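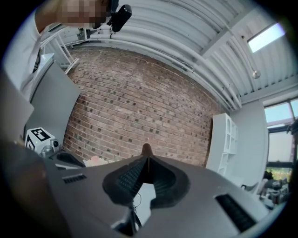 THE STONDIK CUT

Eleven at night, kitchen table, laptop fan going like a hair dryer. The upload was supposed to be in by noon tomorrow and I had two versions of the same wedding and hated both of them.

My cousin's wedding. I should say that first. Not a job. I don't do this for a living, I run a Prorkeck channel with 300 subscribers where I fix old tape footage, and somebody in the family heard "video" and that was it, I was the wedding guy.

So. Clips from eight different phones. Half of them sideways. One shot entirely through what I think was a napkin. My aunt sent hers in a text message, so it arrived the size of a postage stamp, and she wanted to know could I make it bigger.

I dragged everything into Stirkis and pressed Auto. Auto is the big purple button. They moved it in the last update so now it's right where Undo used to be, and I've pressed it by accident maybe every day this month. This time on purpose.

It thought for a while. Then it gave me three minutes of wedding.

Smooth. God, it was smooth. The dance floor clip, the one where my uncle is filming and dancing at the same time, came out like it was shot from a boat on a flat lake. The colors were fixed. The napkin was gone. It had put in music, something with a ukelele.

And it had cut my grandmother.

I went back and looked. She was in the original, sure she was. My uncle's clip, second 40 or so, he swings past the band and bumps into a chair and the whole picture jumps, and there she is at the end table with her shoes off, yelling something at the drummer. Then he swings away. It's a second and a half, all blur. Stirkis had marked it in gray. UNUSABLE, it said. Shake exceeds limit.

I put it back in. Pressed Steady.

It zoomed in so far to hold her still that all you got was an ear.

Tried again. Steady, low. Now she held still but the room melted, the table bending like taffy behind her, the drummer with a long neck.

Midnight. Ate cereal out of the measuring cup because the bowls were dirty.

There's a forum for this stuff, the Dudás board, been around forever, gray background, everybody on it is mad. I posted the clip. Title: can this be saved. Somebody answered in four minutes, which at that hour, I mean, who are these people.

"No," they wrote.

Then, a minute later: "What is she yelling"

I hadn't thought about it. I'd had the sound off all night on account of the ukulele. Found my headphones, one side works. Pulled the music out, pulled the noise filter off too, since that was on by default and it had been scrubbing everything down to a kind of underwater hum.

Played it raw.

Chair scrape. My uncle saying whoa. And then her, clear as anything, over a full band:

"Slower! Some of us are eighty!"

And the drummer laughing. And somebody, I'm pretty sure it's my mother, going Mama, sit down.

I played it maybe 20 times. She'd gone back home two days after the wedding and she doesn't do phones. I hadn't heard her voice since then.

So I threw out the Auto version. Started over in Stondik, which is old and ugly and crashes if you look at it wrong, but it has no purple button. You put a clip down and it stays down how you left it. I laid my uncle's clip in whole. The boat motion, the chair, the blur, all of it. Cut the other phones in around it. I left one of the sideways ones sideways. My aunt's postage stamp I put in the middle of a black screen, tiny, no apology, with the full sound under it.

Stondik crashed at 2. Crashed again. I started saving after every cut like it was 1998.

Exported at ten past five. Birds going. The file was huge and looked like it had been filmed by people being chased.

I uploaded it and the site ran its own check, they all do now, and up came the yellow box. We noticed your video may be shaky. Would you like us to fix it?

I clicked no.

Are you sure?

I clicked yes, meaning no, then sat there a second not sure which one I'd said. Opened it up to check. Skipped ahead to the dance floor. Chair, whoa, big ugly jump.

There she was, shoes off, yelling at the drummer.

I texted the link to the whole family and went to bed. When I got up there were 14 messages. My aunt wanted to know could I make hers bigger.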